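Manipulation Software Engineer (planning and learned control)
Brurka – Skunstead office
Full time, permanent
Applications close 12/31/19

Brurka writes the software that lets two-armed machines handle cloth: shirts, towels, sheets, anything that changes shape when it is picked up. We are a team of 30. The hardware is built by a separate group one floor down, and this job does not involve mechanical design. You would join the planning and control team, which has seven people and reports to Dwayne Bellamy.

What you would work on

Most of your time would go into Tran, our motion stack. Tran takes a target for each gripper and produces arm paths that keep the two sides coordinated. It is written in C++ with a Python layer on top. The planner is in decent shape. The part that needs work is the handoff between the planner and the learned policy, where we still see jumps in commanded velocity when one takes over from the other.

The rest of your time would go to Grovex, the internal tool we use to replay, trim and label demonstrations recorded with hand-held grippers. Grovex lines up the camera stream with gripper opening and pose, flags dropped samples, and exports clips for training. It started as a script and has grown past what a script should be. We want someone to split it into parts that can be tested.

In your first months you would:

Fix the timing drift between the camera and gripper streams on long recordings
Write a regression suite for the two-arm collision checks in Tran
Add a way to compare a policy rollout against the demonstration closest to it
Take a turn on the support rota, one week in five

What we need from you

At least two years of paid work on robot software, or a graduate degree with a good amount of time spent on real hardware. Solid C++ and Python. Working knowledge of inverse kinematics and trajectory optimization. You should be able to read a log from a failed grasp and say whether perception, planning or control is the likely place to look.

Useful but not required: camera calibration, visual odometry, imitation learning, experience with deformable objects. We do not ask for publications.

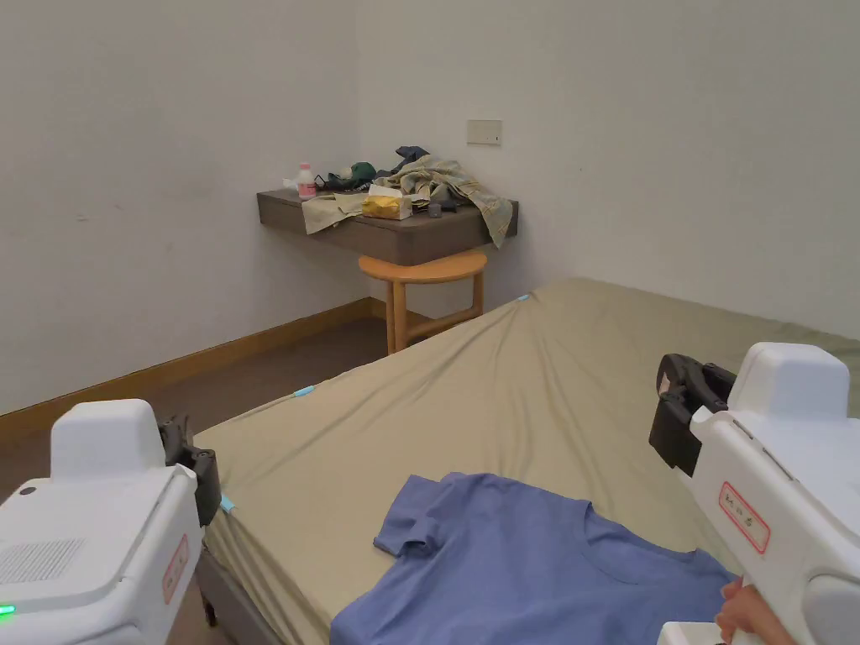 Will I have to record demonstrations myself?
Engineers spend roughly one day a month recording, mainly so they know what the data they are working with is like to produce. The bulk of the recording is done by a separate team.

Pay and conditions

Salary depends on experience and is discussed in the first call. Health coverage starts on your first day. Core hours are 10 to 3, and the rest is up to you. You can work from home part of the week once you know the systems – the early weeks are in Skunstead. We can help with moving costs inside the country. The start date is in March, with some room either way.

How to apply

Send a resume and a short note on a piece of robot software you wrote or repaired. Tell us what was wrong with it and what you changed. Code samples are welcome if you are free to share them. There is one call, then a half-day visit with a paired debugging session on a recorded Tran log. There is no take-home test.

Address applications to Dwayne Bellamy, Planning and Control, Brurka. Everyone who applies will get a reply.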